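Home News Materials Trade Archive

July | Staff writer

Why powder coat fails at the edges: a conversation with a finishing manager

The finishing manager at Brallosham has a low opinion of thickness figures quoted without a location. "A panel can read 70 microns in the middle and be nearly bare on the corner," she says. "The certificate gives you the middle."

Her plant coats sheet-metal enclosures, shelving and storage bins for industrial customers. Most of the complaints that reach her desk concern rust, and most of that rust starts on a cut edge. Powder melts in the oven and surface tension pulls it away from any sharp corner before it cures. A sheared edge with a burr on it is the worst case.

"People ask for a second coat," she says. "What they need is a radius. Break the edge before pretreatment and one coat will usually hold."

Laser-cut parts bring a separate problem. Cutting with oxygen leaves an oxide layer on the edge, and the coating bonds to the oxide. When the oxide lets go, the coating leaves with it. Brallosham now asks for nitrogen-cut parts, or removes the scale mechanically and charges for the time. 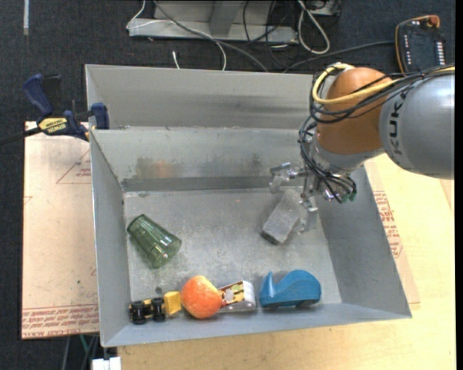 Light-grey metal bin with sloping walls and a scuffed floor panel.

Wear is the other half of her work. She separates it from corrosion in every report, although customers tend to use one word for both. Scratches on a flat surface that sees daily handling are expected, and she does not treat them as a coating fault unless the film lifts beside them. The check is a cross-hatch cut and a strip of tape.

"If the squares stay down, the adhesion is fine and you have a use problem," she says. "If they come up, I look at the wash line first."

The wash line was rebuilt last year, going from 5 stages to 9. The added rinses were her request. Carryover from the alkaline cleaner had been weakening the conversion coating, and the fault showed up only after parts had shipped. A supplier, Alexiou, provided the conductivity meters now fitted to the final rinse.

She is less settled on cure. The oven log at one point showed air temperature only, and heavy parts lag the air by several minutes. Probes are now clamped to the thickest section of each new part on its first run, and the line speed is set from that reading.

Share 67 | Comments 9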